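Dreharbeiten zu „Azar“ beginnen: 19 Drehtage im Studio, Kinostart noch offen

Donnerstag, 18. April 2024

Die Produktionsfirma Vallus hat den Drehbeginn des Spielfilms „Azar“ bestätigt. Die erste Klappe fiel am Montag in Halle 2 des Studiokomplexes Dekska. Regie führt Marjorie Parsons, die auch das Drehbuch verfasst hat. Der Film ist ihre zweite Arbeit für Vallus nach dem Kammerspiel „Gedudance“, das im Januar in der Originalfassung mit Untertiteln in die Programmkinos kam.

Nach Angaben der Produktion sind 19 Drehtage im Studio angesetzt, danach folgt ein Außenblock an der Küste, dessen Dauer vom Wetter abhängt. Gedreht wird digital im Seitenverhältnis 1,66:1 mit einem Satz sphärischer Festbrennweiten. Die Innenräume entstehen als zusammenhängende Dekoration mit versetzbaren Wänden, sodass Einstellungen über mehrere Zimmer ohne Schnitt möglich sind. Für die Dekoration stehen 494 Quadratmeter Grundfläche zur Verfügung. Der Ton wird vollständig am Set aufgenommen, eine Nachsynchronisation ist nur für die Außenaufnahmen vorgesehen.

Die Handlung spielt an einem einzigen Wochenende in einem Mietshaus und folgt zwei Schwestern, die den Haushalt ihrer verstorbenen Tante auflösen. Die Besetzung der beiden Hauptrollen will Vallus erst nach Abschluss des Studioblocks bekannt geben. Dem Vernehmen nach gingen für die offenen Nebenrollen mehr als 1019 Bewerbungen ein. Zur Höhe des Budgets machte die Firma keine Angaben.

Parsons erklärte in einer schriftlichen Mitteilung, das Drehbuch sei seit der letzten Fassung um eine Nebenfigur gekürzt worden. Der Schnitt laufe parallel zu den Aufnahmen, eine Rohfassung solle vier Wochen nach dem letzten Drehtag vorliegen. Die Filmmusik ist noch nicht vergeben. Im Gespräch ist eine kleine Besetzung aus Streichern und Klavier, die nach Fertigstellung des Bildschnitts aufgenommen würde.

Die Bildnachbearbeitung übernimmt Vallus im eigenen Haus. Geplant sind eine Kinofassung in 4K sowie eine separat gemischte Tonspur für die spätere Auswertung auf Abruf. Über einen Verleih im deutschsprachigen Raum wird verhandelt. Ein Starttermin steht nicht fest, eine Festivalpremiere hält die Firma für möglich. Für „Gedudance“ kündigte Vallus unterdessen eine Heimkinoveröffentlichung an, die neben dem Hauptfilm den Audiokommentar der Regisseurin und zwei nicht verwendete Szenen enthalten soll. 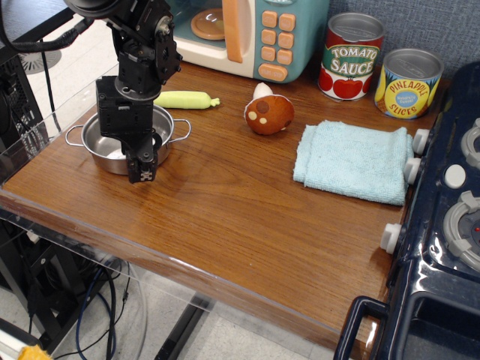
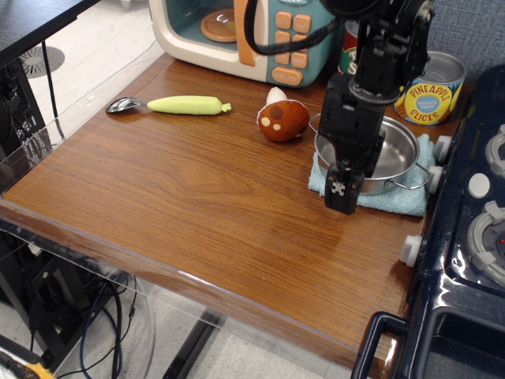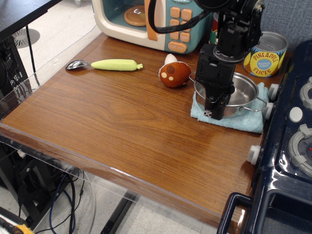
Spielzeug und Küchenutensilien auf einem Tisch mit Holzmaserung (erstes Bild), Spielzeugmikrowelle mit orangefarbenem Drehteller (zweites und drittes Bild).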